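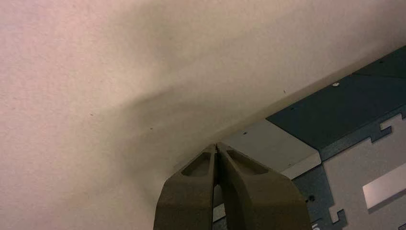
Getting Mud and Grass Stains Out of Rugby Kit

Leave thick mud alone until it dries. Wet mud smears, and scrubbing pushes it into the knit. Hang the jersey and shorts over a rail overnight, then take them outside, knock them together and go over what is left with a stiff nail brush. Turn the pockets and cuffs inside out first.

Rinse from the back of the stain under cold water. Once the water runs clear, rub in a little liquid laundry detergent and leave it for half an hour. Grass needs longer than mud. A paste of powdered enzyme detergent and cold water, left on for an hour and kept damp, will shift most of it from white shorts. Blood gets cold water only. Warm water sets it.

Wash everything inside out at the temperature on the label, with no fabric softener. Softener coats the fibers and makes a jersey hold on to sweat smell. Check for stains before you use the dryer, and if you can still see one, treat it and wash again.

Printed numbers and sponsor patches

Heat is what lifts them. Air dry anything with a printed number, out of direct sun. Our club's Travano jerseys were tumble dried for most of one season, and the 9 and the 11 both started peeling at the corners. The ones that were hung up still look fine. If a corner has already lifted, lay baking parchment over it and press with a warm dry iron, holding still and checking every few seconds. Don't try this on a jersey that can't be ironed according to its label.

Boots

Pull out the laces and insoles as soon as you get home. Knock the soles together over the trash, then clean around the studs with an old toothbrush and a bowl of lukewarm soapy water. Wipe the uppers with a damp cloth. Do not put boots in the washing machine, and do not dry them on a radiator or in front of a heater, which cracks leather and can loosen the glue on the soles.

Stuff them with newspaper and change the paper after 2 hours. After that it can stay in until morning.
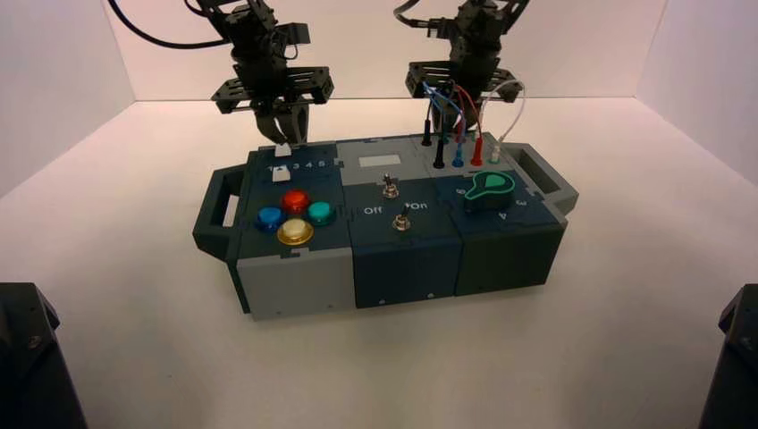 When the boots are fully dry, check each stud by hand. Tighten the loose ones with a stud key and replace any with a sharp edge. A smear of petroleum jelly on the threads stops metal studs from seizing. Leather uppers want a thin coat of conditioner every few weeks during the season, more often if you play on wet ground.

Mouthguards

Rinse in cool water right after the game and brush with a soft toothbrush kept for the purpose. Hot water will change the shape of a boil-and-bite guard. Store it in a vented case, and wash the case too. Replace the guard when it feels loose or the edges get rough.

Scrum caps and shoulder pads

Hand wash these in a sink of lukewarm water with a capful of mild detergent. Press the foam under the water a few times, let it sit for ten minutes, then rinse until no suds come out. Squeeze it between two towels. Wringing tears the foam at the seams. Dry flat, turning once, and allow a full day for thick pads.

The kit bag

Empty it the same evening, including the side pockets where the used tape ends up. Shake it out, wipe the lining with equal parts white vinegar and water, and leave it open to air. For a bag that already smells, sprinkle baking soda inside, leave it overnight and vacuum it out. Keep a plastic bag in the end pocket for wet socks.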